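Pruvetti Sweep Kit – evaluation README
Maintained by Jarrah Hoani, Whitcombe bench group

Contents
1. What the kit is
2. What we recorded
3. Setup notes
4. File layout
5. Known problems
6. License and contact

1. What the kit is

Pruvetti Sweep is a tabletop kit sold by Kallent for testing pushing skills on a robot arm. The buyer supplies the arm and the gripper. The kit supplies the board, a pair of rails, a tray, a bag of small red pieces and a T-shaped pusher that mounts in the gripper. The task is to push a group of loose pieces through the gap between the rails and into the tray.

We bought one kit in August to decide if it was worth ordering more. This folder holds the runs from that review, so that other groups can check our numbers or train on them.

2. What we recorded

There are 400 episodes. Each one starts with pieces on the board and ends when the operator or the policy stops. Pieces that go through the gap are scored. Pieces left on the board are not, even if they are touching a rail. Most episodes were driven by hand with the Trondard controller. The rest came from a simple scripted policy that lines up with the gap and pushes straight toward it.

The pusher is a bright green T. Its crossbar does the work and the stem goes into the mount. When the crossbar stays parallel to the top edge of the board, a packed group tends to move as one body. When it is turned, pieces roll off the ends and have to be collected again.

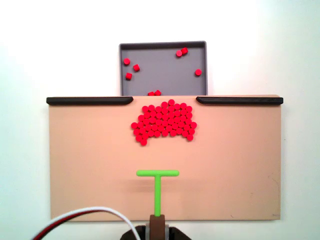 Jams at the opening were the main cause of low scores. A wide group arrives at the gap, the pieces lock against each other, and pushing harder does nothing. Backing off and coming in again from one side clears it most of the time. We left jammed episodes in the set and marked them with jam = 1.

3. Setup notes

Bolt the rails down before you calibrate. Ours were calibrated first and we had to do it again.

Set the crossbar height with the shim that comes in the box. The manual gives a range, and we used the low end. Too high and the bar rides over the pieces, too low and it drags on the board.

Route the cables with some slack near the gripper. Keep the speed limit on for the first session. Allow 18 minutes from power-up to first run.

4. File layout

episodes/ – one folder per run, numbered from 0001
episodes/NNNN/frames – still frames
episodes/NNNN/state.csv – arm pose and gripper state
scores.csv – episode number, operator or script, final score, jam flag
splits/ – train and test lists

No episode is longer than 2000 steps. Times in state.csv are in seconds from the start of the run.

5. Known problems

Two episodes have no state.csv. They are listed in scores.csv but left out of both splits.

Scores were entered by hand from the last frame. Pieces overlap in the tray and a few counts may be off by one.

The board picks up scuffs with use. If your model is sensitive to small marks, crop or mask before training.

Only one kit was tested, so we can't say how much the parts vary between boxes.

6. License and contact

Free for research and teaching. Ask before using it in a product. Send corrections to Jarrah Hoani with the episode number in the subject line.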